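News from the lending shelf

Friday, October 18, 2019

Dear members and neighbours,

The lending shelf at Clasach is open again after the summer pause, and I would like to tell you what is new on it. For those who joined us only recently: the shelf is a collection of useful things which most of us need once or twice in a year. You borrow them for 2 weeks, you bring them back clean, and there is no fee. We started in March with a few donations from Sultmont Street, and the list now has over 300 entries.

In the last weeks many small things were given to us. I am very glad for this, but small things are also the ones that get lost first. Ginette Aubert has therefore begun to lay out the new arrivals on the big table with the blue cloth, in front of the folding screen, before they receive their number. If you come by in these days, please look but do not take anything home from the table yet.

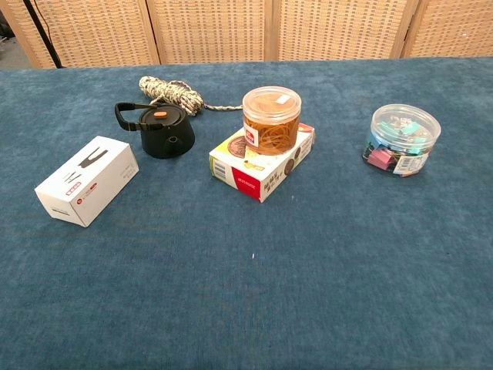

The question I hear most often is whether we accept office supplies. Yes, we do. Rubber bands and binder clips are not lent, of course – you may simply take what you need from the jar. We ask only that you leave the jar itself, with its lid. Clear plastic jars are the best for this purpose, as everybody can see what is inside without opening, and we can use more of them if you have some at home.

Tools should come in their original box when you still have it. The box tells the next person what the tool is for, and it protects the shelf too. If the instructions are missing, please write one or two sentences by hand and put them inside.

For the camping corner we now have a small black kettle with a folding handle and an orange knob on the lid. It can be reserved from next week. Volkan Ertürk keeps the reservation book for this corner, and he asks me to repeat that metal kettles must be dried well before they are packed. Last autumn two pots came back with water in them, and he had to clean them for a whole evening. Ropes should be coiled, please, and not knotted.

What we still look for: a bicycle pump, a long extension cable, cake tins of any size, and a tent for two persons. We cannot take electric heaters or mattresses.

The shelf is open on weekdays from 16 o'clock until the library closes. Ring at the side door if the front is locked.

With kind greetings from the lending shelf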